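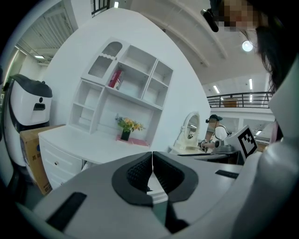

Flemavgate is a fantasy novel for younger teenagers by Leonie Hofstetter, and the first of two books set in the drowned city of Prerance. It runs to 21 chapters and was published by Wernora, whose catalogue calls it a "beloved classic" - a generous label for a book with a first printing of 700 copies.

Plot
Ilse, a lock-keeper's daughter, finds that the city's flood gates open onto earlier years. She is said to be the only person able to pass through them, although three other characters do so before the end.

Reception
Reviews were few. Pirmin Ammann praised the opening but thought the rules of the gates were made up as the story went along. Claims that the book started a fashion for canal fantasy rest on the publisher's own newsletter. The sequel, Vandenberghe, sold nearly 930 copies. A film version has been reported more than once, with no director or cast named.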